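Hanane Mansour has cut lens blanks at Losville for eight years and now sets the finishing standards for its Plerkano frames. The question she hears most is why a new coating crazes. Heat, she says. "The lens expands and the hard coat doesn't keep up. A dashboard in May is enough." 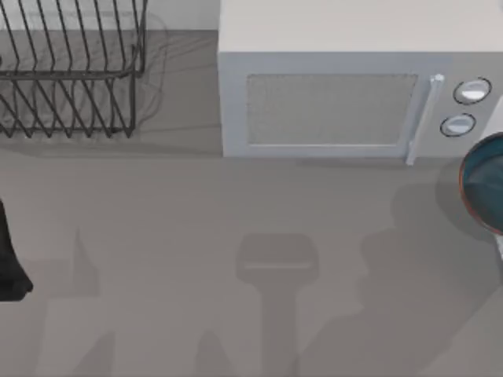 Ó Súilleabháin disagreed by email, writing that most of the crazed lenses returned to the Sillex bench had been edged too large and were under stress from the day they were mounted.

Mansour accepts part of that. "Oversize edging shows up at the corners first. Heat damage covers the whole surface."
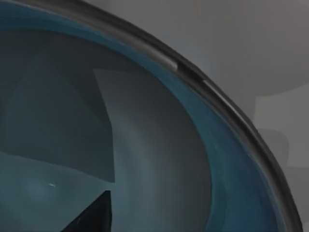
Color is the other half of her work. Plerkano fronts are cut from layered acetate sheet, and the bevel decides how much of the lower layer shows. A dark charcoal rim over a deep teal-blue inner wall, as on the bowl, is close to the contrast she wants at the lens groove. Polishing follows: 30 hours in the tumbler, then a hand buff.

Cleaning advice is brief. Lukewarm water, one drop of plain soap, a cotton cloth. "No paper towels," she says. "And leave the frame open until it dries."
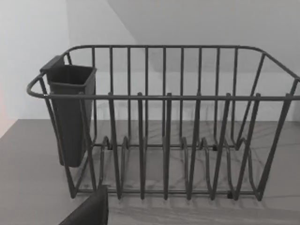 Wire dish rack on a pale gray countertop.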